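Trelow > Notebooks > Hand control > Entries

7/2/25

Picked up the segmentation problem where Kamil left it. Clear film is still the worst class. The mask covers the printed part of a wrapper and then stops, so the grasp planner thinks the object is half its real size and puts the pinch point on the boundary of the print. On the steel tray it gets worse: the reflection of the arm comes back as a second object with a believable depth, and the planner gives it a collision margin.

Changes made today, all on the branch tray-depth:

- Depth hole filling is off inside the tray polygon. It was inventing a surface halfway between the rim and the bottom. Holes now go through as unknown and the planner treats unknown as free above rim height, blocked below it.
- The reflection filter compares each mask against the forward kinematics of the arm mirrored in the tray plane. If the overlap is high the mask is dropped. Threshold is a guess for now. Hidayah wants it in the config file and she is right, I will move it.
- Pinch closing stops on motor current slope instead of absolute current. Film gives almost no absolute signal before the fingers meet.

Replayed the logged set, 4000 frames, old build against new. False masks in the tray are mostly gone. The ones left are from frames where the arm is moving fast and the joint timestamps lag the camera. Rostislav says the lag is in the Drorkar bridge and that he has seen it before, with the bridge buffering 2 messages before it sends anything. I put a fixed offset in the replay tool and most of those frames cleaned up. A fixed offset is not a fix. Ticket is open under his name.

The slope detector triggered early on 2 of the replayed closings. Both times the thumb joint was still settling from the previous move. Added a short dead time after motion start. Did not rerun the whole set after that, only the closings, so don't quote the frame results for the current head of the branch.

Planner timeout is back to 10 seconds. Somebody had it much lower in the shared launch file and it was failing quietly and falling back to the last valid plan, and that explains the odd approach angles Oana was asking about. The fallback now prints a warning. I would prefer it to stop, but Matúš needs the fallback for the Etasley runs, so there is a flag. Default is stop.

Smaller things:
Puffed bags still get one box for bag and metal plate together when the plate is underneath. Not touched today.
Wire mesh comes through the point cloud as scattered points. The outlier filter eats most of them and the planner is then happy to go straight through the stand. Keep-out box entered by hand until there is something better.
The viewer crashes if you close the mask panel during replay. Restart it, no data is lost.

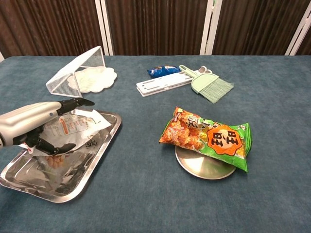 Next is moving the mirror threshold to config, then the full replay on the current head with the dead time included. After that I want the mask and the pinch point written into the same log record. Right now they are matched by timestamp afterward, and with the bridge lag I don't trust the match. Kamil, if you get to the logger before I do, leave the old field names in. The Vávra plotting scripts still read them.

Trelow notebooks | Contact the hand control group | Back to top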